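Tray scene check, simulated pick episodes, Vevach set
May 3, 2022

1. White table clear between tray and wall: OK. Please leave it that way, the Grotine policy gets distracted by anything parked back there.

2. Orange tray in view, far rim and right wall both showing: OK.

3. Gripper finger dark enough to stand out against the tray: OK, and I'm so much happier with the charcoal than with the old pale one.

4. Light soft, shadow to the right of the tray: OK. I do like this one - it took us a good while to settle on.

5. Episodes saved: 63 of 100. Coming along nicely!

6. Episodes thrown out: 9, most of them for a late start to the recording. Do give it a moment before you move the arm, there's no hurry.

7. Labels matched to the Sastov sheet: still open, I'll get to it.

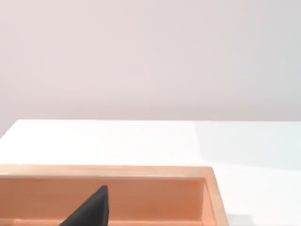

Sajib Hettiarachchi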